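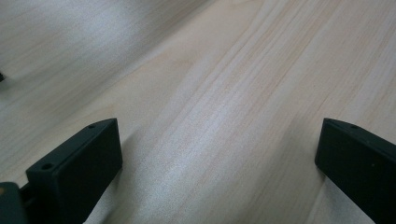

What We Were Asked To Find Out

Our group was given the worktables in the Kinsella building and one question: does the light-colored wood finish make small assembly work harder to see? The department had already heard from the supplier, Florinholm, that a pale top is "restful for the eyes." We were not told who had rested their eyes on it or for how long. Tavion Gallagher wrote most of this report. Tirta Oei did the lighting part and Ekkachai Rattanakul ran the sorting sessions. Asanka Sheikh read the drafts and took out a lot of adjectives.

What The Tops Are Like

The tops are pale and creamy with a smooth finish. They look like pine or something close to it. Florinholm's sheet says only "natural wood surface," and that could cover a solid board, a veneer, or anything else with a tree somewhere in its past. We asked twice which one it was and got the same sheet back both times. We did not cut into one to check, so this report says "wood" and leaves it there.

The grain is fine. In some places the lines run close together in narrow bands, and in others the color is almost plain. When light falls across the finish from the side, part of the surface turns whitish and a little speckled, and the grain shows through it only faintly. That whitish patch is what this report is mostly about. The sales sheet does not mention it.

How We Tested It

Students sat at a table and sorted small parts by type into two trays. The parts were steel pins, clear plastic washers and tan fiber spacers. Each person did the job once on the bare top and once on a dark gray mat laid over the same spot. We had 11 people, all from our own course, and most of them knew what we hoped to find. Ekkachai flipped a coin to decide who got the mat first, but after the second session he forgot the coin and just alternated. We are writing that down so that it doesn't get discovered later.

The lamp stayed in one position for every session, low and to the side. That is the worst position for glare. Tirta argued for it on the grounds that the real lamps in Kinsella end up there anyway once people push them out of the way. Menaka Pramanik, our instructor, pointed out that picking the worst case and then reporting that it was bad is not much of a finding. She was right, and we should have run it with the overhead lights alone as well. We ran out of booked time.

What Happened

The washers were the problem. On the bare top, people lost them in the bright patch and found them again by feel. Several people swept a hand across the table to hear them slide. On the mat this mostly stopped. The steel pins made no difference that we could see in either condition. The spacers were in between. They are close to the color of the darker grain, and two people said they had mistaken a grain line for the edge of a spacer. The same two people also told us they were tired.

Sorting took about 195 seconds on the bare top for the slowest person, who then did the mat run much faster. We were excited by this until we saw that almost everyone was faster on their second run, whichever surface it was on. Practice is doing at least some of the work here. With a group this small we can't say how much, and we would not trust anyone who said they could.

The Gateser Numbers

An older group project from the Karnalville campus claimed that a "Gateser anti-glare treatment" had fixed the same problem on their tables. Their report has a bar chart with no scale on it. It gives a count of 2000 parts sorted without an error, but never says by how many people or under what light. We tried to find a treated table to test for ourselves. The one we were pointed to had been moved in October and no one in the office could tell us where. We have left their result out of our comparison.

What We Think The Department Should Do

Buy a few mats. They are cheap, and if we are wrong about them they can go in a cabinet. We do not think there is a case for replacing or refinishing the tops, and we were a bit suspicious of how quickly refinishing came up in the first meeting, before anyone had sorted a single washer.

Move the lamps, or fix them in place above the work. This costs less than the mats and may make them unnecessary. We have no data on it for the reason given above.

Do not quote our results as proof that pale wood is bad for small work. We tested one finish with one lamp in one bad spot, and the parts that gave trouble were clear plastic, which is hard to see on many surfaces. A group next term could repeat this with opaque washers and strangers. Tirta has kept the trays and the parts, and the raw times are in the course folder under Ekkachai's name.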